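Keltik bench: two-arm kitchen cell, build gallery

Keltik is a two-arm tabletop cell built in a shared workshop between January and May. It runs on one table, against a plain wall, with a window at one end. Both arms are commercial units. Mounting, wiring, grasp planning and the task scripts were done in the shop. Notes below cover the current state, revision 7.

Layout

The arm bases stand behind the mat, at the back of the table, so the whole front edge stays open for loading. Each base has its own supply and its own stop circuit. Cables drop behind the columns and are tied off under the table. Base spacing was changed twice. At the first spacing the elbows met over the middle of the mat whenever both arms reached for the same object.

The mat is brown. It replaced a gloss white sheet that threw reflections into the depth data. Objects are placed by hand at the start of each run, with no fixtures and no marks on the mat.

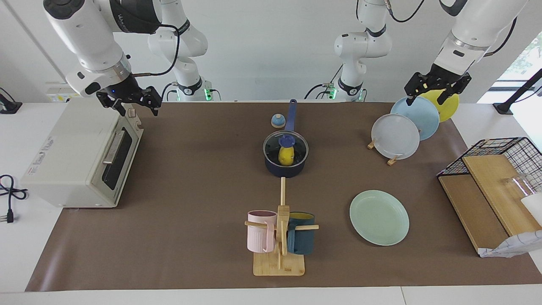
Plates held upright in a rack remain the hardest grasp. The fingers have to come down over the rim with little room to the next plate, and an error in yaw shows up as a scrape before it shows up in the log. The current script approaches from straight overhead, stops short, corrects yaw, then closes at reduced force. A plate lying flat is a separate routine: the raised rim gives one finger something to get under, but only from the side.

Mugs on a tree are simpler. The planner picks the mug body over the handle and lifts along the peg before moving away from the post. Peg angle is entered by hand for each tree.

The toaster oven is used for door work only and stays unplugged. Opening is a pull followed by an arc. The arc radius was measured with a tape and has not needed changing.

Control

Both arms are driven from one process, named Stativon. Planned paths are checked against a shared model of the table before either arm moves. The model includes the wall. The older controller, Dalgleish, planned each arm separately and was retired after revision 4.

Log for the current revision: 400 runs, 244 completed without a manual stop. Most of the stops were on upright plates.

Open items

Replace finger pads. Reroute the wrist cable on the right arm. Add glass lids to the depth test set.

Build and text: Eetu Nieminen. Wiring diagrams are on the Hosby page.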